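# Zweithund zum alten Rüden dazu — wann ist es zu spät?

**Pokano** schrieb am 2023-07-14:

Hallo zusammen,

unser Beaglemix Ganby ist jetzt zwölf und wird langsam ruhig. Er hört schlecht, geht aber noch gern seine Runden und frisst normal. Meine Frau hätte gern im August einen jungen Hund dazu, eine Hündin aus einem Wurf bei Bekannten. Ich bin unsicher. Einerseits könnte ihn das aufwecken, andererseits hat er sich seine Ruhe verdient. Wie habt ihr das gemacht?

**Codano:**

Bei uns war der Alte elf, als die Kleine kam. Die ersten drei Wochen waren anstrengend, danach lief es. Er ist wieder mehr gelaufen und hat sogar mit dem Seil gespielt, das jahrelang unterm Sofa lag. Ich würde es wieder machen. Voraussetzung ist, dass er einen Platz hat, an den der Welpe nicht herankommt. Wir haben ein Türgitter zur Küche eingebaut und sein Bett dort hineingestellt.

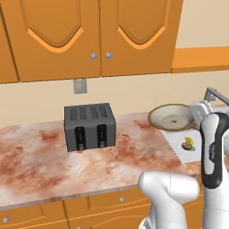 Muss der alte Hund den Welpen vorher kennenlernen?

Am besten schon, und zwar draußen auf neutralem Gelände und bevor der Welpe einzieht. Wir sind zweimal zusammen mit dem Züchter spazieren gegangen, jeweils nur eine Viertelstunde.

**Waaka:**

Ich sehe das anders als Codano. Ein Hund mit zwölf, der schlecht hört, erschrickt, wenn ihm von hinten ein Welpe in die Seite springt. Unsere Hündin hat in so einem Moment geschnappt. Passiert ist nichts Schlimmes, aber danach haben wir die beiden ein halbes Jahr lang nie allein gelassen. Sie ist dem Kleinen bis zum Schluss aus dem Weg gegangen. Für sie war das kein schöner Lebensabend, das muss man so sagen.

**Codano:**

@Waaka Das kommt doch sehr auf den Hund an. War eure Hündin vorher gern mit anderen zusammen?

**Waaka:**

Mit bekannten Hunden ja, mit Welpen nie. Hätten wir vorher wissen können. Darum mein Rat an Pokano: erst einmal einen jungen Hund aus dem Bekanntenkreis zu Besuch holen und zuschauen.

**Shona Henare:**

Ich würde vorher zum Tierarzt gehen. Viele alte Hunde haben Schmerzen in Hüfte oder Rücken und zeigen es kaum. Wenn dann ein Welpe an ihnen hochspringt, werden sie grantig, und alle denken, es liegt am Charakter. Blutbild und Röntgen haben bei uns 131 Euro gekostet, das fand ich noch in Ordnung. Er bekam danach Tabletten und war wie ausgewechselt.

**Pokano:**

Danke euch. Röntgen steht sowieso an, er kommt morgens schwer hoch. Bei den Kosten schlucke ich etwas, die Hündin soll 600 Euro kosten, dazu Impfungen und Hundeschule. Besuchshund ist eine gute Idee, meine Schwägerin hat einen jungen Spaniel.

**Wakana Hayashi:**

Rechne auch die Zeit mit ein. Ein Welpe muss anfangs alle 2 bis 3 Stunden raus, auch nachts, und der Alte will trotzdem seine eigene Runde in seinem Tempo. Ich bin in der ersten Zeit fast nur getrennt gegangen. Zu zweit ist das zu schaffen, allein neben der Arbeit fand ich es hart.

**Codano:**

Stimmt, getrennt gehen haben wir auch gemacht — der Alte zuerst, dann die Kleine. Gefüttert wurde ebenfalls in getrennten Räumen.

**Pokano:**

Wir sind zu zweit und ich arbeite halb von zu Hause, das ginge. Ich mache jetzt den Termin beim Tierarzt und frage wegen des Spaniels. Wenn Ganby da schon brummt, lassen wir es. Ich melde mich danach hier.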